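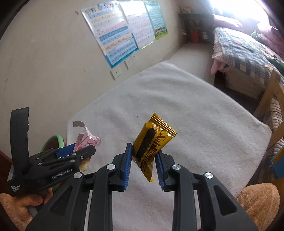 Wrappers on the break table: bin them or leave them?

Hatumthorpe Makers board > Housekeeping > 214 views

crumbtray wrote:
Simple question for a Tuesday. Somebody eats a snack at the shared table. The snack ends. Does the wrapper then (a) go in the trash, or (b) enter a long retirement on the tablecloth? I've been a member for 4 years and so far the evidence favors (b). Pink ones, little yellow foil ones, the works.

stirau_steve wrote:
Option (b) is tradition. Also the trash can is all the way down at the end of the table. You're asking people to hike.

Ott Rätsep wrote:
It's a short walk, Steve. I've seen you go farther for a better chair.

My own rule is one sweep at 4 and another before locking up. Flat hand, everything toward the near edge, bag held open underneath. It takes less time than this thread is going to.

crumbtray wrote:
The flat hand works on a bare table. We have cloth. Crumbs get down in the weave and stay there like they signed a lease.

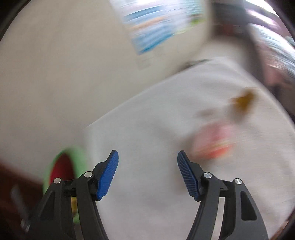

punemer_pat wrote:
I'm the one who voted for the white cloth, so I'll take my lumps. It looked cleaner than the bare top, and it does, until lunch. On white you can spot a pink and orange thing and a brownish speck of something from across the room, and then you have to decide whether you're the kind of person who gets up. With the old brown cloth I never had to find that out about myself. We could go back to brown. I still have it, it smells like a garage.

Hiếu Thái wrote:
Please don't bring back the brown cloth.

Could we separate two things, though? The little foil packets are trash, no argument from me. The paper boxes I'd like people to leave if they aren't soaked in anything. I flatten them and use them for card sleeves and gift tags. The printing is the best part and you can't buy it by the sheet.

stirau_steve wrote:
So it's a collection now. I withdraw all previous apologies.

crumbtray wrote:
You hadn't made any.

And with respect, Hiếu, half of these boxes look like they were opened by a raccoon. What are you getting out of them, confetti?

Hiếu Thái wrote:
You'd be surprised. I cut around the damage. A torn top is fine if one side panel is decent. I've done tags from worse.
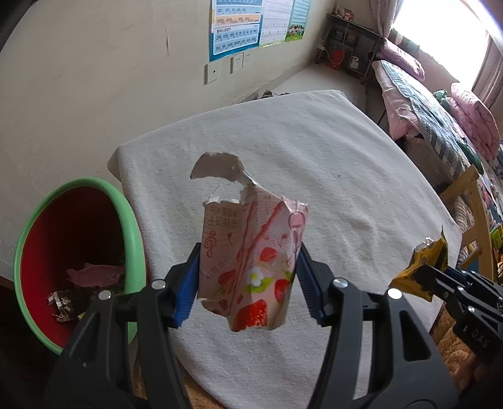
Strawberry box, 45g, top a write-off. I want the treble clef and the flower.

Ott Rätsep wrote:
Okay, the music notes are pretty good.

punemer_pat wrote:
Why does a snack need sheet music? Not complaining. I'd put that on a birthday present.

crumbtray wrote:
I'm complaining. If we start keeping the nice ones, everybody's lunch trash becomes a nice one. My aunt in Tăng saved cookie tins on this theory and ended up with 100 tins and no cookies.

Hiếu Thái wrote:
Then give me a shoebox. It goes on the shelf under the kettle, paper only. Full box, I take it home. Anything on the table at closing is fair game for the bag.

Ott Rätsep wrote:
I can live with that. Foil goes in the bag at 4 no matter what.

stirau_steve wrote:
What about foil with sentimental value?

Ott Rätsep wrote:
Bag.

crumbtray wrote:
Fine, shoebox on trial through July. I still think the cloth should go. Pat, shake it outside, please, and not over my bike this time.

punemer_pat wrote:
That was sesame and it brushed right off.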